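I got to Trirside a bit before ten in the morning, which was too early, so I sat in the car and ate half a muffin. The Hosberg showroom shares a parking lot with a tile place and a dentist, and you'd drive right past it if you didn't know. They do an open day every March and I've been meaning to go for years!

A bit of background for anyone new to the blog: we need a sofa. The old one has a dip on the left that swallows remotes. My budget is firm and my living room wall is 207 inches end to end, so I can go long if I want to (and I do want to).

Coffee was in paper cups by the door, and then Éabha Ó Gríofa took a bunch of us through to the workroom at the back. She runs the upholstery side and talks fast, so my notes are a mess. What I did get down is that a large sectional takes them 84 hours from bare frame to wrapped in plastic, and that the piping is the part new hires hate most. She let us try feeding cord into a strip of fabric. Mine came out like a snake that had eaten several mice. The woman next to me did hers perfectly and I'm still a little sore about it.

Then on to the fabric wall, where I lost most of an hour. They have 172 swatches on hooks and you're allowed to pull them all down, rub them on your arm, carry them to the window, whatever you like. I went in wanting green. Green looked terrible in daylight, sort of like pond. The grays were much nicer than I expected, especially the light ones with a fine weave, and I kept going back to a mustard from a mill called Abdelaziz. Hélder Louro, who was minding the wall, said people get scared of yellow and pick it for a pillow when they could have it on the whole back of the sofa.

And that was it for me, because out on the floor they had gray seats with mustard backs and I sat on that combination for a very long time. Long chaise, piped edges on the cushions, tall rounded back with the seams following the curve. My feet didn't reach the end of the chaise (I'm short, but still). There's a cheaper line called Dullura with a squarer arm, and it's fine, but I found it hard to get up out of. A deposit to hold a build slot is $499, and you get it back if you cancel before they cut anything.

Two gripes. The price tags are tucked underneath where you have to bend over to read them, and the restroom is through the tile place. Bring your room measurements and your doorway too, I forgot the doorway.

I left with six swatches and a sore neck. They're taped up over the couch at home now and the mustard is winning.

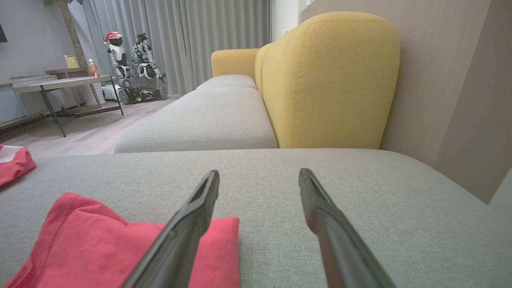 Will a light gray seat show every mark?

It shows dark spills and denim rub more than a mid gray would, but crumbs and pale dust hardly show on a fine weave, so ask for a swatch and try it with your own coffee first.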